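Section 4: Setting Up Your First Match Day

Now for the fun part! Your Cinden scoreboard is mounted, the controller is charged, and the software is installed (if not, go back to Section 3). By the end of this section you'll have two teams loaded, a running clock, and a live score going out to every parent and grandparent who couldn't make it to the field.

These steps apply to controller software dated 4/30/25 or later. Older software still works, but the menus have different names.

4.1 Create your teams

1. Turn on the controller and wait for the green light.
2. Press MENU, then choose TEAMS.
3. Choose NEW TEAM and type a name. Short names look best on the board, so CLELOLUM will read better from the far touchline than CLELOLUM UNDER-TENS SOCCER CLUB.
4. Pick a home color and an away color.
5. Add your players by shirt number. You can skip names completely and the board will still show scorers by number.
6. Press SAVE. Repeat for the visiting team.

Note: The controller holds 200 players in total. If you run a big club, move last season's squads to the memory card before you start. 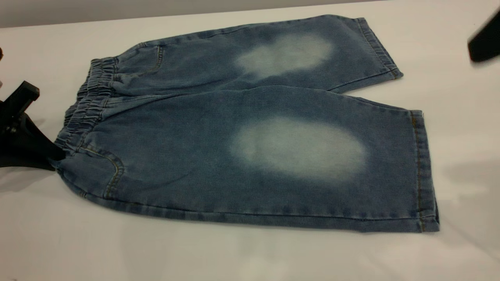 Team colors are worth a minute of your time, and they're one of our favorite features. The controller offers a full color wheel, and whatever you pick lights up behind the team name every time that side scores. Match the main color of the kit and leave the small details alone. Pale blues are the tricky ones: a faded shade like the light patches on these denim shorts can wash out to white on the board in full sun, so go a step or two darker than the real fabric. Check your choice outside, from the halfway line, before the crowd shows up.

4.2 Set the match clock

1. From the main screen, choose CLOCK.
2. Choose the number of periods (up to 4).
3. Set the length of each period in minutes.
4. Choose COUNT UP or COUNT DOWN. Soccer leagues mostly count up, but check your own rules.
5. Turn STOPPAGE on if your referee adds time. The board will show a plus sign and the extra minutes.
6. Press SAVE.

Caution: Do not unplug the board while the clock is running. The clock will keep going on the controller, but the board may show the wrong time for up to 7 seconds after it comes back on. 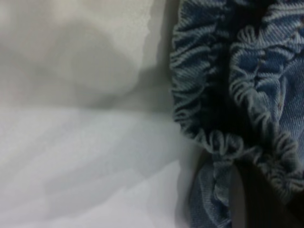
Once the clock is saved you can use it for every match that day. Tournament organizers love this! Press and hold RESET between games and the score goes back to zero while the clock settings, colors, and team list all stay put. To swap in the next pair of teams, choose TEAMS, then NEXT FIXTURE.

4.3 Pair the controller with the board

1. Stand within sight of the board.
2. On the controller, choose PAIR.
3. Wait for the pairing code to appear on the board.
4. Type the code into the controller and press OK.
5. Score a test goal for each side. The board should flash twice in the team color.

If the board doesn't flash, turn it off and on and repeat steps 2 to 5. Playing next to another field with its own board? Pair one at a time, or you may end up giving the neighbors a goal they didn't earn.

4.4 Share the live score

1. Connect the controller to your phone's hotspot or the clubhouse Wi-Fi.
2. Choose SHARE, then LUSIX LIVE.
3. Turn on PUBLIC LINK and send the link to your group chat.
4. Press START at kickoff. Goals, cards, and substitutions go out the moment you enter them.

The page is light and loads quickly, even on a weak signal. One June final at Masson Park had 3,305 people following along, and the scores kept flowing right through the shootout!

Note: Entered a goal for the wrong side? Press UNDO straight away and the live page corrects itself. After the final whistle, use EDIT RESULT in the match history. 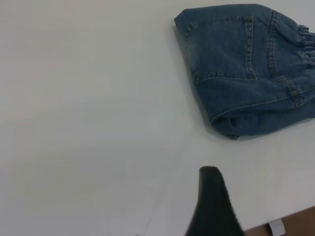 Folded blue denim on a white tabletop.

4.5 After the whistle

1. Press END MATCH and confirm the score.
2. Choose SAVE REPORT to keep the scorers, cards, and times.
3. Turn off the board first, then the controller.
4. Wipe the board with a dry cloth and close the cover.
5. Put the controller on charge for next time.

For penalty shootouts, extra time, and two-leg ties, go to Section 5.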